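Care of Work Surfaces and Mats in the Home Workshop

Last updated: January 2023

The work surface is the most heavily used item in a home workshop and often the least maintained. The following guidance is issued by the Neltitz Household Advice Service for residents who use a bench, a table or a covered board for repairs, sewing, model making and similar tasks. It applies to painted tops and to mats laid over a table.

Clearing the surface

Remove all tools, parts and containers before cleaning. Small items should be placed in a shallow tray and kept there until the surface is ready for use. Brush loose dust toward one edge and collect it in a pan. A vacuum cleaner with a soft brush head may be used on felt, at its lowest setting.

Choosing a color

A plain surface in one strong color is recommended for work with small parts. Green is a common choice, and most screws, pins and light-colored threads show clearly against it. Patterned coverings should be avoided for fine work. 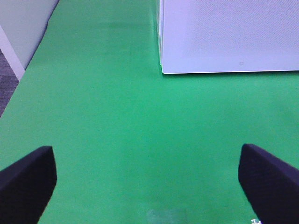

A plain green work surface with slight mottling and a paler patch.

Treating marks and pale patches

Identify the covering before applying any liquid. Painted tops may be wiped with a cloth wrung out in warm water and a few drops of dish soap. Felt should be blotted with a clean white cloth and never scrubbed. Test any cleaner in a corner and allow it to dry for 30 minutes before treating a larger area.

Pale patches may be caused by wear, chalk, adhesive or old cleaning products. If a patch remains after two gentle cleanings, further rubbing is likely to make it larger. A worn mat may be turned end for end so that the heaviest work falls on a fresh area.

Labels and stickers

Warm the label with a hair dryer held 20 centimeters away, then lift one corner with a plastic scraper. Metal blades should not be used on paint.

Storage

Mats should be stored flat or rolled loosely, away from radiators and direct sun. Do not fold them.

Reader comments

Felon Street Workshop: We use the soap method on our painted benches every May. Please add something on candle wax.

Vindness reader: Does the hair dryer advice apply to felt? Mine is glued down and I am afraid of lifting it.

Bench user, Orbán: Turning the mat around gave me a good corner to work on again. Thank you.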